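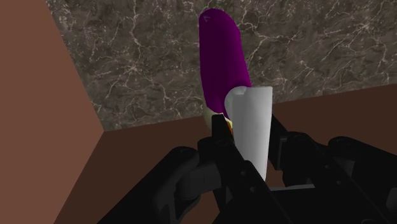
Miroslava Kuzmenko wrote in to ask whether a small lab should pay for a simulation package before it owns an arm, or just save up and buy the arm. My answer after 14 weeks with Skasto Kitchen is simulate first, and I'd say it to anyone with a budget like ours!

We paid $528 for the year, which covers 4 seats. I'd put off asking for it because I was sure we'd use it for a month and drift away. Instead it has rewritten our whole purchase plan (in a good way). We had a line in there for a longer-reach arm and a second gripper, and both came out in February once we'd run our pick-and-place jobs on a virtual counter with the arm on a fixed stand.

Setup took me one afternoon. You pick an arm, a gripper and a stand, drop in kitchen items and go. Changing the stand height is a single field, and I must have tried 7 heights before lunch. Try doing that with a real pedestal!

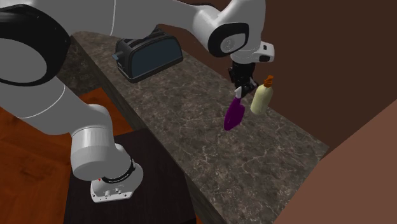 Gripper choice is where it really earned its keep for us. Swapping fingers costs nothing in software, so we went through every odd shape on our list and only then asked Losberg for a quote.

Gripes: the manual is thin, exporting a parts list still means copying it by hand, and friction needs tuning before I'd trust a grasp on anything slick. I'd also set aside money for a decent graphics card. Our old desktop crawled.

Renewal is due soon and I've already put it in next year's budget, one line above the arm.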